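Guides > Around the House > Doors > Fix a Door That Sticks

How to Fix a Door That Sticks (Without Buying a Planer First)

164 comments | 415 shares

Every September I get the same letter in different handwriting. The door worked in spring, the door now requires a shoulder, and a brother-in-law has offered to come over with a power tool. Please hold off on the brother-in-law. Wood you shave off in a humid month is wood you will miss in January, when the door shrinks and the draft comes in to thank you.

Start with the hinges. Open the door halfway, grab the knob side and lift. If the door moves up and clunks, the hinges are loose and your sticking door is really a sagging one.

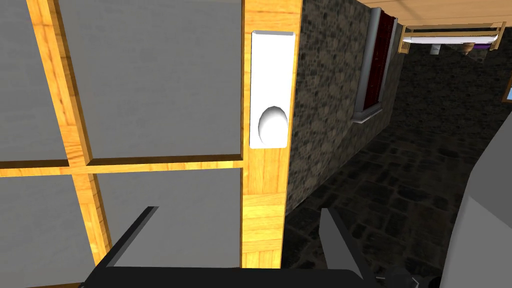 Tighten every screw by hand, top hinge first. If one spins forever, take it out, pack the hole with wooden toothpicks dipped in wood glue, let it dry overnight and snap them off flush. It looks like a prank and holds for years. For a heavy door, swap one screw in the top hinge for a three-inch one that reaches the stud behind the jamb. Yasaman Mazandarani, who taught me this in a drafty rental on Tiltbridge Road, charged me 40 dollars for the lesson and kept the old screw.

Still sticking? Find the exact spot. Slide a sheet of paper between the door and the jamb and work it along the gap. Where it grabs, make a light pencil mark on the door. Do the top and the latch side, then close the door and do it all again, a little less confidently.

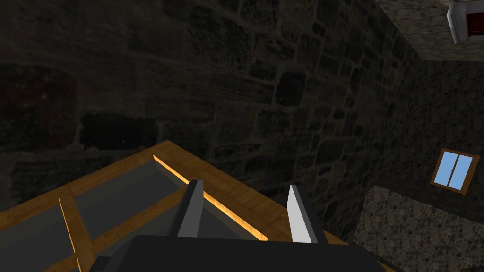

Now rub the marked spots with a plain candle or a bar of dry soap. I have been sold a spray for this. It came in a very serious can and did what the candle did. If wax buys you a week of peace, stop there and go have lunch.

If it doesn't, sand. Use 80 grit on a block, keep to the marks, and test the swing every dozen strokes. You want a gap the thickness of a nickel. Finish with 120 grit and seal the bare wood the same day, or it will drink up the next damp spell and you can repeat this page from the top.

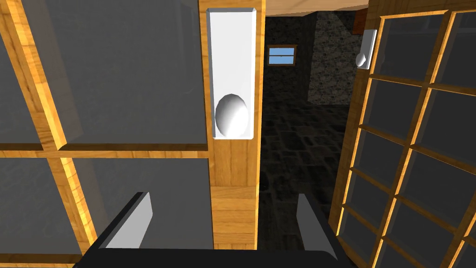
Paired doors: check the edges where the two meet as well as the hinge sides.

With double doors, fix the one that stays bolted before you touch the other. It has usually drifted a little, and its partner gets blamed. Slide its bolts fully home, top and bottom, and only then judge the gap.

Last, look at the latch. If the door closes but won't click, color the latch bolt with lipstick or crayon, shut the door and see where the smear lands on the strike plate. A smear slightly low means a few strokes with a metal file. A smear very low means you skipped the hinges — go back, I'll wait.
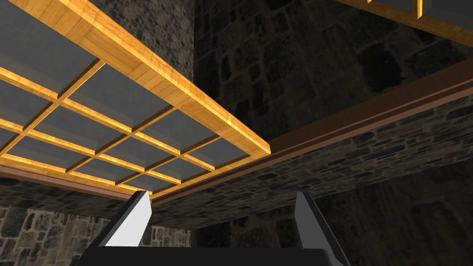

Honey-colored wood overhead, seen from underneath.

Don't forget the top edge, by the way. Painters skip it because they can't see it, and damp gets in there first. Stand on something sturdier than a chair, run a finger along it, and if it feels raw, give it two thin coats of whatever is on the rest of the door. Let the first one dry. I know you won't, but the can says so too.

13 people saved this guide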